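세탁실·세제 보관 점검표 (점검 의견 포함)
노브햄 공유주택 1층 세탁실 / 작성: Mei Esposito / 1월분 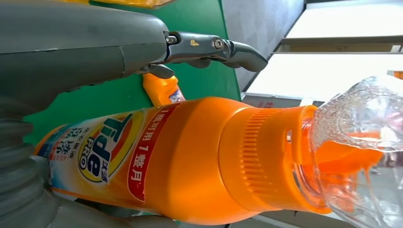 구역 A. 액체 세제와 용기

A-1. 용기마다 제품명을 읽을 수 있는 라벨이 붙어 있는가
결과: 적합
의견: 초록색 작업대에 눕혀 놓은 주황색 Tide PRO 큰 병은 로고가 아주 또렷합니다. 로고 옆에 한자로 汰渍라고도 적혀 있어서 중국어가 편한 입주자도 금방 알아볼 수 있어요. 라벨이 살아 있는 병을 만나면 점검하는 사람은 정말 기분이 좋습니다! 다른 제품도 이 정도로만 읽히면 좋겠습니다.

A-2. 액체 세제 병은 세워서 보관하는가
결과: 조치 필요
의견: 큰 병은 눕혀 두면 굴러가기 쉽고, 뚜껑이 덜 잠겼을 때 새는 양도 많습니다. 작업대에서 쓰고 난 병은 세워서 아래 선반으로 옮겨 주세요. 선반 앞턱이 낮은 편이라 큰 병은 안쪽 줄, 작은 병은 바깥 줄로 정했습니다. Weronika Pawlak 님이 선반에 자리 표시 테이프를 붙여 주셨는데 줄이 어찌나 반듯한지, 병을 제자리에 놓는 재미가 생겼습니다.

A-3. 뚜껑이 끝까지 잠기는가
결과: 부분 적합
의견: 공용 선반의 병을 하나씩 돌려 봤습니다. 섬유유연제 한 병이 나사산에 굳은 찌꺼기 때문에 반 바퀴를 남기고 멈춥니다. 미지근한 물에 뚜껑을 담갔다가 칫솔로 닦으니 잘 돌아가네요. 다음 달에 한 번 더 확인하겠습니다.

A-4. 다른 용기에 덜어 쓰는 제품이 있는가
결과: 조치 필요
의견: 음료수병에 세제를 덜어 둔 것이 한 개 나왔습니다. 이 항목만큼은 단호하게 말씀드립니다. 음료수병은 절대 안 됩니다. 내용물을 알 수 없어 따로 빼 두었고, 주인을 찾는 쪽지를 게시판에 붙였습니다. 덜어 쓰실 분은 관리실에서 빈 분무병과 이름표를 받아 가세요. 이름표에는 제품명, 덜어 낸 달, 방 번호를 적습니다.

A-5. 계량컵이 비치되어 있고 깨끗한가
결과: 적합
의견: 새로 산 계량컵이 아주 마음에 듭니다. 눈금이 굵고 손잡이가 있어서 젖은 손으로도 잡기 편해요. 쓰고 나면 헹궈서 엎어 두기, 이것만 부탁드립니다.

구역 B. 보관 위치와 높이

B-1. 세제와 표백제가 분리되어 있는가
결과: 적합
의견: 표백제는 잠금장 안, 산성 세정제는 복도 쪽 청소 도구함입니다. 지난번에 지적했던 부분인데 완벽하게 바뀌었습니다. Vesna Grgić 님, 감사합니다!

B-2. 어린이 손이 닿지 않는가
결과: 조치 필요
의견: 캡슐형 세제 통이 세탁기 위에 올라와 있었습니다. 작은 의자 하나면 닿는 높이입니다. 캡슐은 예쁘고 말랑해서 아이들이 특히 좋아하니 양을 따지지 말고 무조건 잠금장에 넣어 주세요. 열쇠는 관리실 7번 고리에 있습니다. 액체 세제 선반은 문 달린 쪽으로 옮기는 안을 올려 두었고, 그때까지는 세탁실 문을 꼭 닫고 다닙시다.

B-3. 전기 콘센트, 멀티탭과 떨어져 있는가
결과: 적합
의견: 작업대 뒤 콘센트에 방수 덮개를 달았습니다. 딸깍 닫히는 느낌이 아주 좋습니다. 덮개를 열어 둔 채 세제를 따르는 일은 없어야겠습니다.

B-4. 선반 고정 상태
결과: 적합
의견: 좌우로 흔들어 봤고 벽 나사도 모두 조였습니다. 왼쪽 끝 받침이 살짝 들뜬 것은 얇은 고무판을 끼워 해결했습니다. 이 고무판은 창고 Ekus 상자에 더 있으니 다른 층에서도 가져다 쓰세요.

구역 C. 바닥과 누출 대비

C-1. 바닥에 미끄러운 곳이 있는가
결과: 조치 필요
의견: 세탁기 둘째 칸 앞이 미끈거렸습니다. 흘린 세제는 물부터 부으면 거품만 한가득 퍼집니다. 마른 걸레나 종이 타월로 먼저 걷어 내고, 젖은 걸레로 두 번, 다시 마른 걸레로 한 번 닦는 순서입니다. 직접 해 보니 금방 뽀득해졌어요. 배수구로 그냥 밀어 넣지는 말아 주세요.

C-2. 흡수포와 고무장갑이 있는가
결과: 부분 적합
의견: 흡수포는 29장 남아 있어 넉넉합니다. 고무장갑은 큰 것만 있고 작은 것이 없네요. Clémence Deschamps 님께 작은 치수 두 켤레를 신청했습니다.

C-3. 배수구 거름망
결과: 적합
의견: 꺼내서 털고 다시 끼웠습니다. 보푸라기가 한 뭉치 나왔는데, 속이 다 시원했습니다.

구역 D. 안내문과 응급 대응

D-1. 사용법 안내문이 읽기 쉬운가
결과: 부분 적합
의견: 한국어와 영어는 있고 중국어와 폴란드어가 빠져 있습니다. 폴란드어는 Elżbieta Ziółkowski 님이 맡아 주기로 했고, 중국어 하시는 분을 기다립니다. 글씨는 지금보다 두 단계 크게 부탁드려요.

D-2. 눈이나 입에 들어갔을 때의 대응이 적혀 있는가
결과: 적합
의견: 눈에 들어가면 흐르는 물로 충분히 씻고 병원에 간다, 삼켰으면 억지로 토하게 하지 말고 119에 연락한다, 제품 용기를 함께 챙겨 간다. 세 줄 모두 잘 보입니다. 용기를 가져가야 하니 라벨은 떼거나 가리지 마세요.

D-3. 세면대까지 통로가 비어 있는가
결과: 적합
의견: 빨래 바구니가 통로로 나오지 않게 벽 쪽에 줄을 그어 둔 뒤로 정말 넓어졌습니다. 계속 이렇게 갑시다!

D-4. 환기
결과: 적합
의견: 환풍기 소리가 부드러워졌습니다. 날개를 닦은 보람이 있네요. 표백제를 쓰는 동안에는 창문도 같이 열어 주세요.

조치 목록
A-2 액체 세제 병 세워서 보관: 사용자 전원, 바로
A-4 내용물 모르는 병 처리: Mei, 주인 확인 후
B-2 캡슐 세제 잠금장 이동: 완료
B-2 문 달린 선반 견적: Weronika, 다음 점검 전
C-1 바닥 닦기: 완료, 저녁 7시에 재확인
C-2 작은 고무장갑: 신청함
D-1 안내문 번역과 글자 크기: Elżbieta, 중국어 담당 미정

덧붙임
지난번보다 적합 항목이 늘어서 점검 내내 신이 났습니다. 빠진 항목이 보이면 점검표 뒷면에 적어 주세요. 건조기 쪽은 점검표가 따로 있으니 보푸라기 필터 이야기는 거기에 남겨 주시면 됩니다.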